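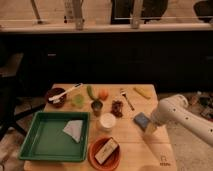

Rangement de table par bras robotisé

Le rangement de table par bras robotisé désigne l'ensemble des techniques permettant à un manipulateur fixe ou mobile de saisir, trier et déplacer de la vaisselle, des aliments et des ustensiles sur un plan de travail. La tâche relève de la manipulation en environnement non structuré : les positions des objets ne sont pas connues à l'avance et varient d'un essai à l'autre.

Caractéristiques de la tâche

Un cycle comprend quatre phases : perception, choix de la prise, transport, dépose. La perception repose le plus souvent sur une ou plusieurs caméras fixes. Les objets translucides et métalliques restent mal restitués par les capteurs de profondeur. Les textiles pliés changent de forme au contact, ce qui limite l'emploi de modèles géométriques rigides.

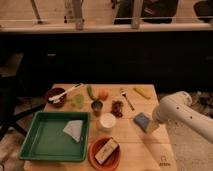
La préhension des objets plats constitue une difficulté classique. Une pince à deux doigts doit descendre presque au niveau du plateau sans le heurter, avec une marge verticale de quelques millimètres. Une fourchette posée à même le bois offre très peu de hauteur de prise, alors qu'une éponge rectangulaire, plus épaisse, s'aborde par le côté, doigts près de la table. Un objet couché en travers d'un bol impose en outre une trajectoire d'approche qui évite le bord du récipient.

Évaluation

Le protocole Memov fixe la durée maximale d'un essai à 600 secondes. Une campagne menée sur la plateforme Zalano totalise 1 464 essais, avec un taux de réussite de 83 % pour les prises isolées. Ce taux ne concerne pas le rangement complet, où les erreurs se cumulent au fil des manipulations. Le protocole compte une chute d'objet comme un échec, même si l'objet est ensuite repris.

État de la technique

Les systèmes actuels exécutent des séquences courtes sur des objets connus. Le passage à une cuisine habitée demeure limité par la lenteur des cycles, la reprise après erreur et le nettoyage des organes de préhension. La pince Dustow, à doigts souples interchangeables, répond en partie à ce dernier point.

Voir aussi

Protocole Memov
Plateforme Zalano
Préhenseur Dustow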